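The case for a folding surface

Most advice on laundry deals with the machine: temperature, spin speed, dose of detergent, load size. The step after drying gets a line or two, usually about folding things while they are still warm. I think this is the wrong way round. A modern washer will forgive a fairly careless user. A shirt folded badly on a sofa arm stays badly folded until somebody wears it, and then it has to be ironed.

My argument is narrow. A household that washes more than twice a week should have a fixed surface for folding, at standing height, covered with a plain cloth, and close to the washer. I would give up a drying cupboard before I gave up the surface.

Height first. A bed is the usual choice and it is too low. The person folding leans from the hips, the arms work at full reach, and the sleeves get dealt with last and worst. A worktop at elbow height lets the forearms stay level. Chaimae Zerouali, who managed the linen room at a small guest house in Verkulell when I worked there, had the folding table raised by 8 cm on blocks the winter she arrived. Output per shift did not change much. The stacks were squarer, and complaints about sore backs stopped by January.

Then the cover. Bare laminate is slippery, and a cotton shirt laid on it slides when the far edge is pulled. Towelling grips too hard and sheds lint on dark fabric. A flat woven sheet sits between the two. It should be one colour, pale, and large enough to hang over the edges so that its own weight helps to keep it in place. A pattern makes it harder to judge whether a hem is straight. Pale green or grey is better than white, because white garments disappear against white and a stray sock gets left behind.

A few creases in the cover do no harm. People iron the cover and I have never seen the benefit. What matters is that it does not ruck up under the garment, and a clip at each corner deals with that. 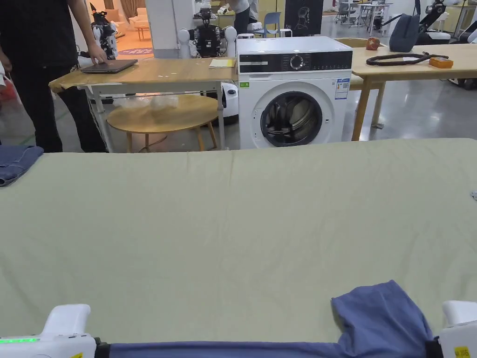
Filed under: Home / Laundry / Surfaces and Layout

A big sage-green cloth with the washing machine a short way behind it is close to the arrangement I have in mind. The cloth has faint creases across the middle and is perfectly usable. The blue-grey garment at the near edge is held taut between two points, and tension of this kind is the part of folding that gets skipped. Pull the fabric level along one line first, and the fold has something to follow. The bunched section to the right shows what remains to be worked out of it. A folded denim-blue piece lies over at the left, and I would keep finished items to one side in the same way.

I would quarrel with distance, in general terms. Every step between drum and table is a step taken with an armful of cloth, and the armful is where the creases come from. Two paces is a fair limit. Beyond that, use a basket with a flat base and do not press the load down.

The objection I hear most is space. Cirilo Contreras, who fits out flats in Baremard, told me that his clients will not give up floor area for a job done in 5 minutes. I accept the point about floor area. I do not accept the 5 minutes. A mixed load takes me over 50 minutes from drum to cupboard if I include pairing socks and hanging shirts, and most of that is spent standing at one spot. A hinged board on the wall, propped on a bracket, takes up almost nothing when it is down. It needs to be deep enough for an adult shirt laid flat with the sleeves out, and many of the boards sold for the purpose are not. Measure the largest shirt in the house before buying.

A second objection is that the surface will collect things. It will. Post, chargers and shopping bags arrive on any flat area in a home, and then the laundry goes back to the bed. A shelf underneath helps, as does a small side table. The rule in our house is that the sheet stays on the table and nothing is put on the sheet except clothes. It has been broken often enough, mainly by me.

On the order of work I am less certain. I fold heavy items first, trousers and then jumpers, and leave the shirts until the pile has gone down and there is room to lay them out. My sister does the opposite, on the grounds that shirts crease fastest in a heap. Her shirts do look better than mine. I still find trousers first quicker, and I have not settled whether the time saved is worth the extra pressing.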